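2024年3月18日

昨天把去年十月那趟外拍的底片扫完了，总共455张，硬盘叫了一晚上。先把流程记在这儿，省得下回又从头摸索，Corina 要是接着扫她那批也能直接照抄。

扫描还是用 Pirell 那台老机器，分辨率没动。前两卷颜色偏得厉害，山谷里的雾全成了淡紫色，我一开始以为是药水的问题，后来换了 Filta 的配置文件重扫一遍，雾总算灰回来了（阴影里还有一点点紫，我决定不管它）。Lucian 说他那边用 Husar 的软件去色罩更干净，我试了一张，肤色倒是好看，可天空断层很明显，先不换。

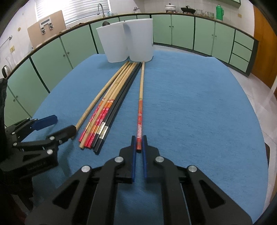

接下来是选片，这才是最头疼的！给 Irnirness 的那组旅行专题只要24张，我第一轮留下来的远远不止这个数。我的老毛病是舍不得风景，同一个山口能留七张，光线差那么一丁点儿就觉得张张都不一样。Corina 看完直接说：全是远景，读者走到第三页就累了，吃的呢？手呢？桌子呢？她说得对，我翻了半天，一路上吃了那么多顿，像样的桌面细节居然没拍几张。下次出门得逼自己多拍小东西，哪怕就是蓝桌布上搁着一根筷子，下半截红底，带白色和金色的花纹，旁边再散着一小把，这种画面夹在两张大山中间，节奏一下子就松开了。

排序我打算这么试：不按日期走，按一天里的光来排，从清晨的渡口一直排到晚上的车站。昨晚把小样铺了一地，走来走去挪了半天，前半段挺顺，中午那一段还是硬。正午的照片本来就少，反差又大，缩到小样那么点儿只剩黑白两块。Lucian 建议干脆空一页，我还在犹豫，怕编辑以为漏印了。

另外发现一个自己犯的傻：有一卷忘了在片夹上写地名，现在只能靠路牌和当时的笔记去对。笔记也写得乱，有一页只记了“桥，风大，手套丢了”，桥倒是对上了，是第二个镇子出来的那座。以后换卷的时候当场写，铅笔就拴在包带上。

还没做的：渡口那张右上角有灰尘印，要重扫；图说还差一半；备份只有一份，今天下班前再拷一份带回家。问一下 Corina 那盒片夹还要不要，不要我就拿走了。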